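An open day at Droveck, and a gripper that takes its time

Posted 2024-10-22 in Visits
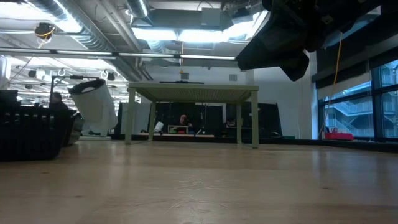
How I came to go there

My neighbour Holger Grønli works with conveyor belts, and in August he got an invitation to the open day at Droveck. He could bring one guest. His wife did not want to hear more about machines than she already hears at dinner, so I was the guest.

I should say first that I am not an engineer. I worked many years in the kitchen of a school, and now I do the orders for a small catering company called Restico. But I have always liked to watch how things are moved from one place to another, and in my job this is a big part of the day. Boxes in, boxes out, trays in, trays out.

We took the train and then walked for 8 minutes along a road with no footpath. Please bring good shoes if you go. Holger had his best ones on and he was not happy.

The room

I had expected something like a car factory, with yellow fences and sparks. It was more like a big office where somebody forgot to put in the ceiling. You look straight up at the ducts and the white beams. There are tall windows on one side and through them you see the outside stairs of the next building. People were sitting at their work further back, and they did not seem to mind that visitors walked past.

The arm works over a wide wooden table. The gripper is black and has a lot of corners, and it hangs down over the table in a way that made me think of a heron looking at a pond. I liked the table very much. It has scuffs and marks in the wood, the same as the bench in my old kitchen, and it made me less shy of the whole thing.

The demonstration

Tülin Çetinkaya led our group. She speaks quietly, so we all had to come close, and I think this was a good method. The task she had chosen was folding a tea towel and putting it on a pile. She told us that the arm had practised this task 600 times with a person guiding it before it was allowed to try by itself.

The first towel went well. The second one it picked up by the wrong corner, and then it stopped and stayed completely still. A boy beside me asked if it was thinking. Tülin said no, it was waiting, and she pulled the towel flat and let it start again. Then it folded the towel, very slowly, and everybody clapped. Holger timed it on his watch and got 63 seconds. I can fold a tea towel in 2 seconds, but I must admit I get a sore wrist by the end of the week, and the arm does not.

What surprised me was the sound. I had thought it would be loud. It made only a small hum, a bit like a fridge, and when the fingers closed there was a soft click. After some minutes I had stopped hearing it.

Questions from the visitors

A man from Türkmen, the laundry people, wanted to know the price. He asked it in three different ways and did not get a number. A woman asked what happens if a hand is in the way. Tülin explained that the arm feels a push and stops, and she leaned on it with her elbow to show us. It did stop.

I asked if it could stack wet trays. She was honest and said not yet, the trays are too slippery and they shine too much for the camera. I wrote this down for my boss, who had hoped for another answer.

Afterwards

There was coffee and a plate of almond biscuits, and a bag for each visitor with a pen and a booklet. Holger talked for a long time with somebody from Dosport about belts - I understood perhaps half. I went back to the table and watched two more towels.

They will hold another open day in the new year, but you have to register and the places go quickly. I have put my name on the list. Holger says he will come too, in different shoes.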